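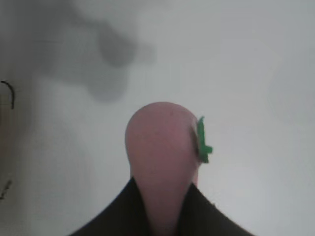
What makes a play vegetable recognisable to a child of three?

Outline first, then colour, then one attached feature such as a leaf or a stalk. Surface detail comes a long way behind, and scale hardly matters at all.

Unit 5: Simplified form in play food
Module: Design of Play Objects
Notes by Hywel Voyle, revised April. Read before the handling session.

5.1 Scope

The unit covers single-piece and two-part play vegetables intended for the home corner. Cutting sets with hook-and-loop joints are covered in Unit 6. Soft (stuffed) food is excluded, as its outlines depend on seam placement and need a separate treatment.

5.2 Terms

Body: the main mass of the object.
Dome: the rounded end of a bulb or root form.
Neck: any section where the body narrows enough to be pinched.
Attachment: a separately coloured part fixed to the body, usually standing for leaf, stalk or root.
Seam: the line where attachment and body meet.
Read: to be named correctly by the user without prompting.

5.3 Bulbs and roots

Bulbs and roots form the hardest group to simplify. A carrot reads from its taper alone. A radish, a turnip, a beetroot and a red onion all reduce to a dome with a taper, and once the surface is smoothed the four share almost the same outline. The pinkish-mauve piece with the green leaf is a case in point: radish and onion are both reasonable names for it. The dusty pink is too muted for the usual bright radish red, and a single flat leaf does not settle the matter, as it could belong to either.

Students tend to treat this as a fault. In a mixed basket it may be one. In open play it is less clear, and Caradog Samuel's handout from last year (in the module folder) argues that a piece with two possible names gets used in more games. His evidence is thin but the argument should be known.

5.4 Colour

Body colour should sit apart from the attachment colour in both hue and strength. A pale or greyed body with a saturated green leaf gives a clear separation even at low light levels. A strong red body with the same green gives separation in hue but very little in lightness, and a user with red-green colour deficiency may lose the leaf altogether. Check every proposed pair in greyscale before modelling.

Matte and near-matte finishes are preferred. Gloss produces highlights that break up the dome and make small pieces look wet, and marks show more readily.

5.5 The attachment

The leaf does most of the naming work that the body cannot do. Three decisions are involved.

Position. On a real radish the leaves spring from the crown. On a play piece the leaf may be moved to the shoulder, to one side of the dome. The outline is then asymmetrical, and the piece can be told apart from a ball or an egg from more directions.

Outline. A smooth oval reads as "leaf" in general. A jagged edge with a notch reads as foliage and is less likely to be taken for a petal or a wing. Projecting tabs should be thick at the root, as this is where bending loads collect.

Seam. Draw the seam in section at twice full size. State how the parts are joined and what happens if the joint is pulled. Any attachment that could come away must be treated as a separate small part for the purposes of your safety assessment. Do not rely on adhesive alone.

5.6 Neck and grasp

A dome is held with the whole hand; a neck is held between fingers and thumb. Providing both on one object allows for different grasps at different ages. The change from dome to neck should be gradual. An abrupt step catches dirt and is uncomfortable when squeezed. Where the neck is very slender, reconsider the taper or shorten it.

5.7 Handling session

Work in pairs. Each pair receives 12 pieces from the Nenstead collection, a cloth bag and a record sheet. Hiyori Aoki will issue these at the start and sign them back in.

Name each piece by touch, in the bag.
Name it again by sight at arm's length.
Cover the attachment with a thumb and name it a third time.
Record every change of name. Leave blanks blank.

5.8 Coursework

Redraw one bulb or root form so that it reads correctly with the attachment covered. Submit 2 sheets: orthographic views at full size, and a colour sheet with greyscale check. Pieces from the Wirklow range may be measured but not copied. Hand in to Ynyr Llewellyn by noon at the end of the teaching block.

Correction to the printed version: in 5.2 the definition of "neck" omitted the word "enough".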